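Filed under: Talks and Workshops / Home and Table
29 March 2024, by Moushumi Nanayakkara

Notes for my talk, "Fruit on the Table"

Opening. Thank Gayan Begum for the hall and for the tea. Say good evening slowly, wait until the chairs are quiet.

I start with my mother's house. Fruit was kept in a closed cupboard and we had to ask for it. So we did not ask, and much of it went soft. When I moved to Marikar I had a very small kitchen without a cupboard, and the fruit had to stay on the table. In that first year I ate more fruit than in all my school years.

Point one, washing. Wash when you will eat, not when you come from the market. Plums keep better with the white dust still on the skin. Tangerines I only wipe. (Sumaiya does not agree with me. Let her speak if she wants, but keep it short.)

Point two, which fruits to keep together. Hard kiwis I put beside a ripe apple for a few days. Ripe ones go away from the apple. Show with hands, no slide.

PAUSE. Ask who has a fruit bowl at home. Ask what is at the bottom of it. People laugh here, give them time.

Point three, the bowl is too deep. A deep bowl hides the old fruit under the new. I prefer a flat plate, and I set out only what we will eat today. 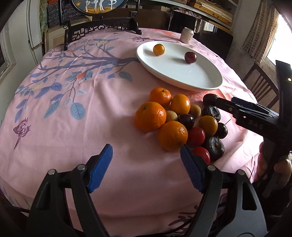
Choosing for the plate is a small job and I like to give it to the children or to a guest. You put everything on the cloth first, so each fruit can be seen and touched, and then you pick. I begin with one tangerine and one plum, as on the white plate, because the orange and the dark red look well together and one is sweet while the other is a little sour. The kiwis can wait in the pile until somebody brings a spoon.

Point four, the cloth. Use one that you can wash at home. Plum juice must be rinsed in cold water at once.

If time is left: Prasanna's question from Mernik about wrinkled plums. Answer: cook them with a little sugar, 8 minutes, lid off.

Close. Next talk is in June, Debashish Pramanik on pickles. Remind them to take back their own cups.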